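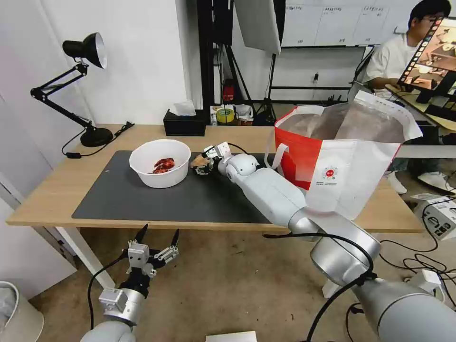

*3 min read*

**Memdale Reading at Home: second progress report**
Prepared for the Hollach Fund by Zinash Tesfamariam, 2021-03-22

You asked for a plain account of where the money has gone and whether it is doing any good. The first part is easy. The second part I am less sure of than our last report was, and I would like to correct a few things that report said.

**Book packs**

We have mailed 600 packs to families in Memdale and Ayala. The last report called this "600 children reached," and I don't think we can say that. A pack on a porch is a pack on a porch. Of the families we called afterward, 90 picked up the phone and were willing to talk. Most said the books were nice. Fewer could name one. I would treat the thank-you notes we forwarded to you with the same caution, as we had put a stamped card in every pack.

The level labels were a mistake. Parents in Ayala told us the numbers on the spines made older kids feel they had been handed baby books. We have stopped using them.

**Phone tutoring**

This is the part I would defend. We have 20 tutors making weekly calls, and the kids who stay with the same tutor tend to keep answering. Whether they read better is another matter. The Brolell test we used in the fall was given over the phone with a parent in the room, and several scores jumped in a way I can't explain by teaching. I have left those scores out of this report. If you need a figure for your board, please don't use the one from the fall.

Four tutors left over the winter, all over scheduling. We replaced them from the wait list, but their students missed calls in the meantime and some of those families have gone quiet.

**Spending**

Postage ran over. Printing ran under, mostly thanks to dropping the parent guide, which I had argued against from the start and which families did not ask about when it disappeared. Training is on budget. The software license renews in May, and I would like your approval to let it lapse. The tutors keep their notes in a shared spreadsheet anyway.

**What we plan to do next**

- Hold off on a third mailing until we know more about the first two.
- Move the unspent printing money to tutor pay.
- Retest in person once the school buildings allow it, with someone other than our own staff giving the test.

I would also ask that the Ayala expansion wait. The district is eager, but it was eager about the labels too.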